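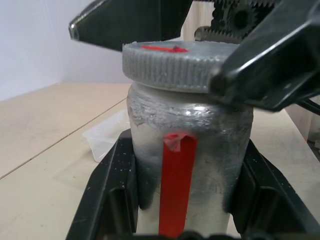

August 2022 - lid task, notebook

Right, back on the screw-top jar. The plan for this block is 70 good demos of the two-arm lid turn, and I'd rather get them slow and tidy than fast and full of rubbish, which was my mistake in March with the drawer set. (Still finding bad ones in that. Found another over lunch.)

For anyone picking this up after me: one arm keeps the body steady, the other does the lid. I'm driving both, so my coffee goes cold and my shoulders hurt, but the two-handed timing comes out much more natural than when we split it between two people and spent the whole time saying sorry to each other.

The red marks are staying. There's a strip of tape down the front of the jar and a short mark on top of the lid, and they give me a quick way of telling from the wrist view how far the lid has gone round. I did wonder whether the model would just learn to chase red. Perhaps it will! I'd like to do a small batch without any tape at the end and see if the policy falls over, but that's a job for when the main lot is in.

Settings are the same as the Vestalik runs, except that I've dropped the closing force on the lid side. With the old value the fingers bit so hard that the whole jar wanted to come along with the lid. Now the grip slips a touch at the start of the turn and then catches. I'm keeping the slips in as long as the turn gets finished - a learner that has only ever seen perfect grips has no idea what to do with a poor one.

Things that went wrong so far:

Tastovo (the recording program, for the new people) lost its place after a pause and stuck two attempts together as one. Episode 804 is the culprit. I've flagged it and left it alone, so please don't tidy it up, I want to look at the time stamps first. Until then don't use pause at all. Stop, save, start again.

Cable on the left arm. It makes a big loop off the wrist and I keep worrying about it when I roll that side. It hasn't caught on anything yet but I'm going round the long way every time, and that will end up in the data as a strange habit. Needs a clip, or a shorter cable, or somebody braver than me driving.

The shiny shoulder of the jar. There's a bright band of light across it in close-up and the tracker from Fawzy hates it, it hops from the band to the lid ridges and back. It's all right on the overhead picture. I'm not going to dull the jar down with spray, we want scuffed old metal in the set.

Starting positions: I've been shuffling the arms a bit between attempts but looking back I'm lazy about it, they nearly always come in from the same heights, right one a little above the left. From the next batch on I'm using the list of 4 start poses and going through them in order, no picking favourites.

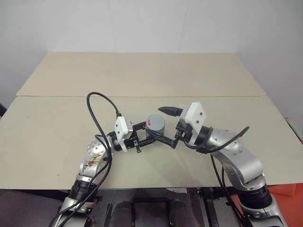 To do next

Check the wrist views against the overhead for lag. It felt like the wrist stream was behind on the last few, by up to 2 frames.

Write the labels while I still remember which ones had a slip. Use "slip, finished" and "slip, dropped", nothing cleverer.

Ask for space on the Grallberg drive before the nightly copy, it was moaning again.

Find out who had the spare lid.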